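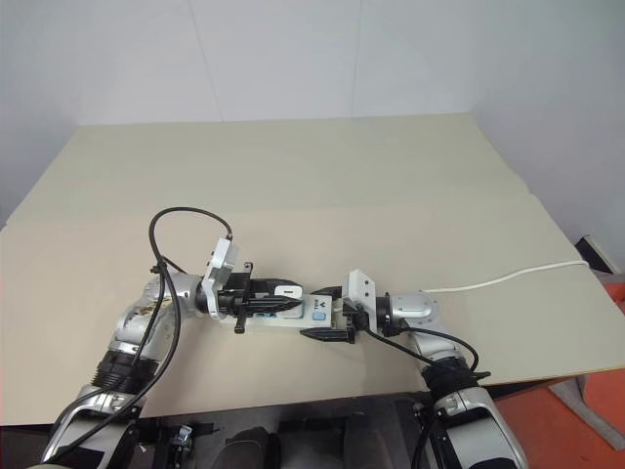

White rectangular device held over the tabletop, both grippers on it.

Gindbridge Building - Plug-in Equipment and Small Electrical Checklist
Form 562, with inspector's comments
Round: March, started 8:15 a.m.

Scope: anything on the ground floor and upper floor that plugs into a wall outlet and can be unplugged by hand, plus the outlets themselves as far as they can be judged without opening them. Fixed wiring and the panel are on a separate form. I don't have a license to open the panel and I didn't.

Marks used: OK / FIX / OUT (taken out of use) / NOT SEEN. I have used NOT SEEN more than the last round did. The last round has OK against two rooms that had been locked for the whole month, and I would like to know how that was managed.

1. PAPERWORK

1.1 Last checklist on hand and signed
OK. Signed on every page. The handwriting on page 1 and page 4 is the same, the ink is the same, and every comment box says "good." I give it the weight it deserves.

1.2 Open items from last time closed
FIX. Marked closed: cracked outlet cover by the upper floor copier. It is still cracked. Somebody has put tape on it.

1.3 Equipment list matches what is in the rooms
FIX. The list has one kettle. I found three. It also has a slide projector, which I'd be glad to see if anyone can find it.

1.4 Service records for extinguishers
OK, mostly. Galetti tags are on all of them and punched for this year. One tag on the upper floor is punched in two different months. Galetti should be asked which one counts.

2. OUTLETS AND COVERS

2.1 Covers whole and tight, ground floor
OK except the one behind the front desk, which moves when a plug is pulled. FIX.

2.2 Covers whole and tight, upper floor
FIX. See 1.2. Tape is not a cover.

2.3 Scorch marks, melted plastic, discoloring
None seen on the ground floor. Upper floor kitchen, left outlet over the counter: a brown mark beside the lower slot. I was told it has "always been like that." Always is a long time and the counter was replaced two years ago, outlet covers included. OUT until an electrician has looked at it. I put a blank cover over it and wrote the reason on the blank.

2.4 GFCI outlets trip and reset with the test button
Kitchen right: OK. Restrooms: OK. Janitor's closet: the button goes in and nothing happens. A GFCI that won't trip is an ordinary outlet with a button on it. OUT.

2.5 Outlets reachable
FIX in the mail room, where a filing cabinet stands hard against one. A cord goes down behind the cabinet. I could not see what it was plugged into, so NOT SEEN for the plug end.

3. POWER STRIPS AND EXTENSION CORDS

3.1 No strip plugged into another strip
FIX. Upper floor, window side, three strips in a row. The first one was bought for the purpose, the second was "temporary," the third has a fern on it.

3.2 Strips off the floor where floors are mopped
OK in the hall. FIX at the front desk.

3.3 Rated load shown and readable
Mixed. The Jaretti strips have a molded label on the back and can be read. Four others have paper labels that have rubbed off. My view is that a strip with no readable rating should go, and I have said so on the last 2 forms.

3.4 Heaters and kettles not on strips
FIX. One heater, marked 2000 watts, was on the same strip as a monitor and a lamp. I unplugged it while its user watched. It is a cold corner and I believe that, but the strip doesn't care. If facilities won't deal with the draft, this heater will be back on that strip within the week, whatever the form says.

3.5 Extension cords used as permanent wiring
FIX. One under the rug by the rear door. The rug has a ridge in it. Also a trip hazard, so I have entered it again at 6.2.

3.6 Cords free of cuts, pinches, tape repairs
FIX on a floor lamp (electrical tape near the plug, two colors). OUT on the vacuum cleaner, where the outer sheath has pulled back and you can see the inner wires. It was still being used at 7 in the evening the day before, according to the sign-out sheet hanging on it.

4. CHARGERS AND ADAPTERS

This section gets skipped on most rounds, I assume for the reason that everything in it is small. I disagree with the form here as well. It asks "Chargers in good condition? Y/N" once for the whole building, and one letter can't cover 40 or more of them. I have split it.

4.1 Housing closed, no gaps along the seam
OK for those I handled. One in the meeting room had a seam that opened under a thumb. OUT, in the bin bag with the others.

4.2 Prongs straight and tight
FIX, two with a bent prong. People straighten them with pliers. Please don't.

4.3 Ports clean and not loose
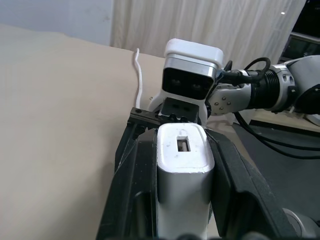
Top face with the rectangular slot near the center; light gray smudges toward the edges.

Grime on the outside of a white housing tells you very little. Every white block in this building looks gray by its second winter. What I want reported is fluff or metal inside the opening, a center tongue that leans, or a cable that falls out by its own weight. Last year's form has "dirty" written against nine chargers and no word on whether any of them was faulty. Wipe them with a dry cloth, unplugged, and check again.

4.4 Rating and maker's mark printed on the body
FIX. Several have nothing printed at all. I was told these are "the same as the real ones." Same color, certainly.

4.5 Too warm to hold after an hour in use
Tested by hand only, on the ones that were already in use when I came in. None too warm. This is a weak test. It depends on what was charging and how long, and I can't vouch for either. I would not quote it to an insurer.

4.6 Chargers left plugged in overnight
NOT SEEN. My round ends before the building closes.

4.7 Nothing charging on couches, beds, paper stacks
FIX. Phone on the couch arm in the lounge, under a cushion. Laptop on the newspaper pile. The newspaper pile is supposed to be gone.

5. KITCHEN AND SHARED APPLIANCES

5.1 Microwave door seals and latch
OK.

5.2 Toaster crumb tray emptied
FIX. I emptied it. There was a cleaning chart on the wall beside it with a tick for every day this month, including the days that hadn't come yet when I was there.

5.3 Coffee maker auto shut-off
Claimed on the box. I waited past the time on the box and the light stayed on. Addo, who supplied it, says the light and the plate are separate and the plate does go off. Possibly. I'd like that in writing from Addo before I mark it OK. FIX.

5.4 Refrigerator plug, cord and clearance
OK. Dust on the coils, cleaned.

5.5 Surplus kettles
See 1.3. The two unlisted ones have been set on the shelf with a note. If nobody has claimed them by the end of the month they go.

6. WALKWAYS AND EXITS

6.1 Exits clear
OK front. Rear door had a bicycle leaning on it at 9:40 and no bicycle at 10:05, so I have marked it FIX. It leans there most mornings, to judge by the marks on the paint.

6.2 Cords across walking routes
FIX. Rear door rug (3.5), and one across the meeting room doorway under a strip of carpet tape.

6.3 Exit signs lit
OK. The sign on the stairs flickers. I would replace the lamp now. The last form says "flickers but lights," and here we are a round later.

6.4 Extinguishers on hooks, pins in, gauges in the green
OK, except the one used to prop the supply room door. Returned to its hook, and the pin was still in.

ACTIONS, IN THE ORDER I WOULD DO THEM

Kitchen left outlet - electrician. Leave the blank on.
Janitor's closet GFCI - replace.
Vacuum cleaner - repair by a shop or scrap.
Window side strips - one strip only, with a readable rating.
Heater - wall outlet of its own, and somebody to look at the draft.
Mail room cabinet - move it so the plug can be seen.
Cracked cover - it's one cover and two screws.
Unmarked chargers - collect. Expect arguments.

Items marked OUT have a red tag. The tags came off last time, and two of the things came back into use with the tag hole still in the cord wrap. Tags are now wired on.

General comment: the building is in better shape than its paperwork. I would still not accept "no change since last round" on the next form, as it has been the answer for three rounds running and I have a bag of chargers in the supply room that says otherwise. Locked rooms to be opened for the next round or left as NOT SEEN. Keys are at the front desk, second drawer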